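Galerie : deux bras, des cintres et beaucoup de patience

Chez Herkeo, on apprend à deux bras à ranger du linge. Le principe : un opérateur guide les gestes, on enregistre, on recommence. L'objectif fixé pour septembre est de 3 000 démonstrations. Nous en sommes à 1 776, et je ne suis toujours pas convaincu que la quantité règle quoi que ce soit.
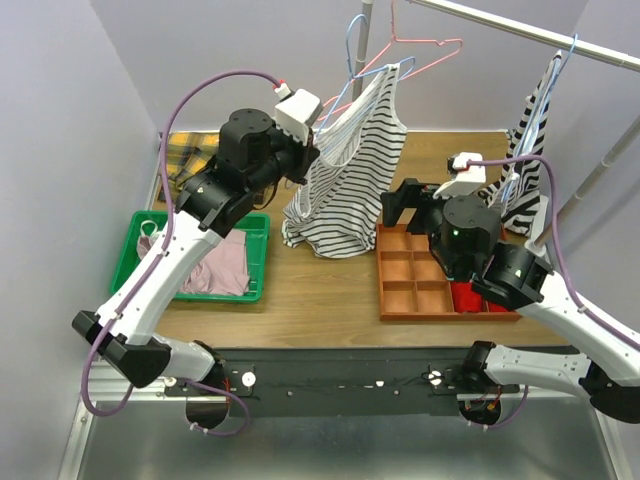

Itsuki Noguchi soutient que la variété viendra avec le volume. J'en doute : les vêtements changent, le décor très peu, et un modèle qui ne connaît qu'une seule table risque de n'apprendre que cette table.

Mardi, Abelardo Arboleda a relu 76 enregistrements et en a écarté 30, presque tous pour des hésitations de l'opérateur. Sur les rayures et les bretelles fines, j'attends de voir. Prochain tri après la série Huaranga.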